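Caring for Your Hymnals, Songbooks and Sheet Music at Home

If you sing or play, you know how the paper piles up. First it's one folder, then it's the piano bench, and before long there's a stack on every chair in the front room! I've been playing for church and for family sing-alongs most of my life, and I love these old books dearly. They deserve a little looking after, and it takes less time than you'd think.

Start with the spines. A hymnal that gets opened flat on a piano every week will crack right down the middle sooner or later. When you bring home a new one, stand it on its spine, let the two covers fall open, and then press down a few pages at a time from the front and the back until you meet in the middle. My grandmother did this with every book she owned, and her 1154-page songbook still closes tight.

Loose pages can go back in with a thin line of white craft glue. Use a toothpick, not the bottle! Slip a strip of wax paper on each side of the page, shut the book, set something heavy on top and leave it overnight. Please don't use clear tape. It goes yellow and brittle, and then you have two problems to fix.

Pencil marks are part of the fun, if you ask me (I have one copy with breath marks from three different sopranos, and they do not agree). But if you want them gone, a soft white eraser works best. Rub in one direction, from the middle of the page out to the edge, and brush the crumbs off with a clean, dry paintbrush.

Now, where to keep it all. Music likes the same weather we do - not too damp, not too hot. Basements and attics are hard on paper, and so is a shelf over a heater.
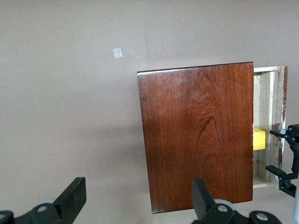 Octavos and thin booklets do best standing up in boxes, with a bit of cardboard behind them so they don't slump. Big, floppy piano albums are happier lying flat, with the heaviest on the bottom. I file mine by season first and then by title, so when December comes I can pull out the whole Christmas box and be singing in two minutes flat.

If a book smells musty, stand it open in a dry room for a day, then put it in a lidded tub with an open dish of baking soda. Keep the powder off the pages. Give it a week, sniff, and go again if you need to. Marlina Raju, who sings alto with us, swears by dry coffee grounds, and I have to say her books smell wonderful!

A few more small things I've picked up:

Clothespins are fine for outdoor singing, but take them off afterward or they'll dent the page.

Write your name inside the cover in pencil. Ink bleeds through.

Wash and dry your hands before handling anything old. Hand lotion leaves spots.

For a songbook that won't stay open on the stand, a wide rubber band around each side does the trick - just don't store it that way.

Make a list of what you have. Retno Rondonuwu keeps hers in a plain school notebook, and she has never once bought the same anthem twice. I have done it more often than I care to say.

Next time I'll get into covering worn hymnals with cloth, which I'm itching to show you. Save your old cotton pillowcases!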